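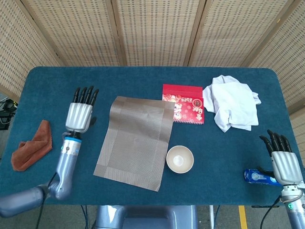
What is in Hindix?

One row for every hymn printed in a Sunday leaflet at the Trolville parishes, with the tune name, the place in the service where it was sung, and the verses called for. 2538 rows in this release.

Hindix - hymn index for the Trolville parishes

README, release 3. Last touched 15th May. Maintained by Seul-gi Oh. Most of the typing by A-yeong Um.

Short version
Plain CSV, UTF-8, comma separated, header row on top. Open hymns.csv and go. If you only want to know which hymns get sung in Advent, use the season column and ignore everything else. If you want to do anything with tunes, please read the section on tunes first. It's the messy part.

Where it comes from
Service leaflets, the folded paper kind handed out at the door. 16 parishes gave us boxes. Some boxes were tidy, some were one grocery bag full of Easter. We typed from the paper, not from the hymnal, so what you get is what the leaflet said was going to be sung. If the organist changed the closing hymn that morning we don't know about it. A few leaflets have pencil changes and those are typed in the note column, never in the main columns.

Nothing in here is hymn text. First lines and tune names only. A lot of the newer texts are still under copyright and we didn't want to deal with that.

Files
hymns.csv - the main table
parishes.csv - parish code, short name, what hymnal was in the pews at the time if we know
tunes.csv - our list of tune names with spelling variants
gaps.csv - Sundays we know are missing, per parish
changes.txt - what moved between releases
scans are not included, see below

Columns in hymns.csv
row_id - stays the same between releases. Deleted rows leave a hole, we don't reuse numbers.
parish - code, joins to parishes.csv
service_date - year first, with dashes
season - filled in by us from the date, not from the leaflet. Leaflets say all kinds of things for the weeks after Epiphany
slot - where in the service. 7 allowed values: opening, gloria, gradual, offertory, communion, closing, other
first_line - as printed, typos kept
first_line_clean - as we think it was meant
tune - as printed, blank if the leaflet didn't give one
tune_id - joins to tunes.csv
verses - text, not a number. "1,2,5" or "all" or "omit 3". Don't let your spreadsheet turn it into a date, it will try
language - of the text sung, if printed
note - anything else

Blank means the leaflet didn't say. A question mark means the leaflet said something and we couldn't read it. Please don't merge those two when you clean, they really are different. We had a user do that and then write to us about how one parish never named a tune. They named plenty, in purple mimeo.

Tunes
OK. Same tune goes by several names. Same name gets used for several tunes. Both happen inside one parish, sometimes in the same month. tunes.csv lists the variants we ran into and picks one as the main name. The pick is ours. If your tradition uses a different main name you aren't wrong, just use tune_id and relabel.

Where only a first line is printed we do NOT guess the tune. Early on we did guess, using whatever hymnal was in the pews, and it looked great until A-yeong Um sat down with an organist who said oh, we never used that tune, everybody hated it. So all of those got blanked in release 2. If you have a copy of release 1 still hanging around, throw it out.

Chant is its own problem. Psalm tones and sung responses were left out at first. Now they come in through Grekora, our side table for chant, which is a separate download with its own README. Joins on parish and service_date. Grekora is thin so far and leans hard on the parishes that had a schola.

Seasons and feast days
Season comes from a small script that knows the Western calendar. Fine for most of the boxes. Two things to watch:

Feasts moved to the nearest Sunday. The leaflet has the feast, our season column has the ordinary season. Check note for the word "transferred".

Confirmation Sundays in June. The bishop's visit sets the hymns and the season doesn't. Search note for "visit".

Weddings and funerals are out. We had leaflets for plenty of them but they have family names all over and people didn't hand them in thinking they'd be typed up. They went back to the parish offices. Please don't ask us for them.
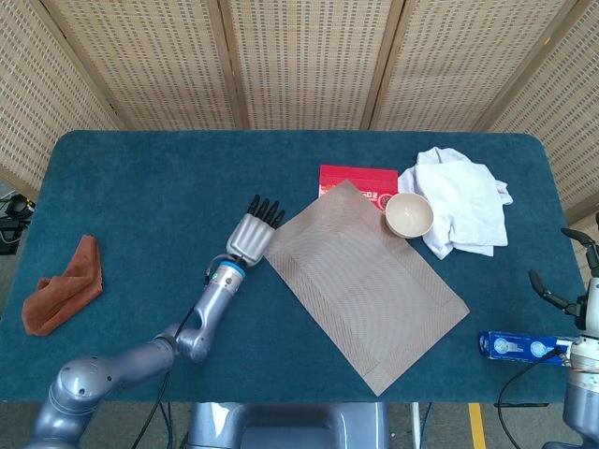

Reading order is the other thing that trips people up, mostly on the fold-out leaflets for Holy Week and Christmas Eve. Those aren't a simple sheet folded in half. They open out into a row of panels, and the order of the hymns depends on which panel you think comes first. Stand one up on a table and it looks a lot like the woven bamboo screen, five panels side by side, the leftmost one turned in toward you and the rightmost one coming forward down its own side. On the leaflets it's those two turned panels that cause the trouble. The left one is usually the cover and the right one usually has the closing hymn and the announcements, but a couple of parishes did it the other way around and put the opening hymn on the last panel so folks would see it as they sat down. We go by the slot printed next to the hymn. If there's no slot printed, panels are read left to right and the note column says "panel order".

How it was typed
One person types, a second person checks against the paper. Disagreements go on a list and get settled out loud. The typing form is Yook, a little thing Seul-gi Oh wrote for this, it just won't let you save a row without a parish and a date. Yook isn't packaged for anybody else and there's no plan to. Ask if you want the code, it's short and ugly.

Checking caught mostly the same few things over and over. Skipped verses. "Lent" and "Lenten" in the note column. First lines that start with O versus Oh. Hymns with the same first line and different everything after that - there are more of these than you would think, and first_line_clean does not tell them apart. Use tune_id as well, and if that's blank, leave them lumped together.

Known problems
- Coverage is lumpy. One parish kept every leaflet for years and it swamps the others. Weight by parish if you're comparing anything.
- Leaflets that survive are often the big feasts. Ordinary Sundays got thrown out. So "most sung hymn" off the raw table means most sung at Easter and Christmas.
- language is badly underfilled. Blank does not mean English! Korean and Spanish services mostly had their own leaflets and we only have a few of those. The Korean ones are typed in Hangul with no romanization, don't strip the non-Latin characters when you load it.
- Children's songs under "other" are a grab bag.
- The gloria slot has hymn paraphrases and also mass settings in it. Should have been seperated. Will be, next release.
- gaps.csv only lists gaps we know about. The parish registers tell us a service happened, the box tells us there's no leaflet. Where there's no register we can't tell a gap from a Sunday with no service.

What it's good for
Seeing what a congregation really had in its ears over a year. Tracking when a new hymnal came in, you can see it in the tunes before the church council minutes mention it. Planning a service and wanting to know what people here already know by heart.

What it's not good for
Theology of the parish. Please. People sing what the organist can play and what the priest remembers. Also not good for telling which parish was growing or shrinking, the number of leaflets printed isn't in here and the number kept means nothing.

And don't use it to train something that writes new hymns and then put our name on it. You can do what you want with the rows under the license, just leave the parish names out of that one.

License
Table is free to use and share with credit. Credit line: Hindix, hymn index for the Trolville parishes, release number. Scans stay with the parishes. If you need to see a leaflet, send us the row_id and we'll ask the parish office for you. Takes a while. Holy Week, forget it.

Corrections
Very welcome. Send row_id, what's wrong, and how you know. "I was in that choir" counts as how you know, we'll put it in the note. If you were in the choir and have leaflets in a piano bench somewhere, we want those even more than the correction.

Changes in release 3
- fold-out leaflets retyped with panel order noted
- tunes.csv variants added from the Korean leaflets
- season fixed for the Sunday after Christmas, was coming out as Epiphany in some years
- fixed dates where day and month had gotten swaped
- moved psalm tones out to Grekora

Still to do
- split gloria
- the second bag of Easter
- parish short names are a mix of saint names and street names, pick one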